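Works Forum > Minutes > Trarnow site

Minutes of the Works Forum, Trarnow returns centre

Held in the canteen, the small meeting room having been given over to boxes again. Present: day shift reps, evening shift reps, one rep from the office, two managers, a visitor from Kindano (items 2 and 3 only). Apologies from the night shift, who were asleep.

1. Minutes of the last meeting

Agreed, after "heated" was changed to "lively" in the item on parking.

Matters arising: the second microwave has arrived. It has no plug. Facilities to look into it.

2. Phone handling bench

Kindano's two-armed bench is now doing part of the phone sorting: picking up returned handsets, turning them, putting them down where the grader wants them. The visitor said it was progressing well. Evening shift asked whether "progressing well" meant the same as it had in April. The visitor said it meant more than that.

Management reported that the bench got through 769 handsets in its first full week. Day shift noted that a decent grader does that before the week is properly awake, and asked for both figures to go on the noticeboard or neither. Agreed: both.

There was discussion of grip. The fingers will take hold of most things put in front of them, flat and dark being the usual order of the day, but a tight hold is not always wanted and a loose one never is. The setting is currently changed by whoever is nearest. Reps felt that this should be somebody's job, with the grade to match. Management felt that it was a small knob. Left open.

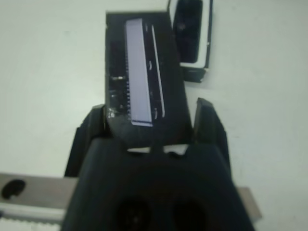

3. Who minds the bench

The present arrangement is that one grader per shift "keeps an eye on it". Reps asked what this involves. It involves fetching handsets, straightening handsets, pressing the green button, pressing the red button and explaining the thing to people on their way to the toilets. None of this appears in the grader's job description, which still mentions fax.

Day shift said the minding is dull but easy on the wrists, and two people with bad thumbs have asked for more of it. Evening shift said it is dull and lonely, the bench being no use for conversation. Both views recorded.

Resolved: nobody to mind the bench for more than 2 hours at a stretch. Time spent minding not to count against the individual's hourly rate. Management wished it noted that they had been going to suggest this. Noted.

Question from the office rep: are the gripper movements recorded, and are the staff recorded along with them? The visitor said the cameras are there for the handsets. Reps asked for that in writing, with a line on what is kept and for how long. The visitor will send it before the next meeting.

The visitor left at this point and was thanked. He took the last of the flapjacks.

4. Jobs and training

Management repeated that no grading posts will go this year. Asked about next year, management repeated it about this year. Reps asked for the minutes to show the question was put twice. It was put three times.

The training course from Stunda is open to 10 people and has 40 names against it, some of them in the same handwriting. Names to be drawn from a hat, one shift at a time, so that days do not hog it as they did the forklift tickets. The course is to be held in working hours. The first notice said Sunday, and has been taken down by persons unknown.

Reps also want the course to cover what to do when the bench stops with a phone in the air. Current practice is to stand there looking at it until somebody from maintenance comes. Management agreed that a laminated card would be better.
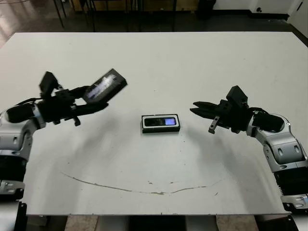
Jitpraphai
Minutes secretary, Works Forum

5. Bench area

The tabletop is marked, with a long brownish scratch in the shape of a smile. Day shift say it came like that. Kindano say it did not. A new top has been priced and the price has been put away in a drawer.

Shadows from the arms make it hard to spot hairline cracks in black handsets. A second lamp to be tried, on the far side.

6. Any other business

Radio: still no agreement. The bench has no preference and was not allowed a vote.

Next meeting at the same time, in whichever room has chairs.

3 comments
Share 2
Search minutes and notices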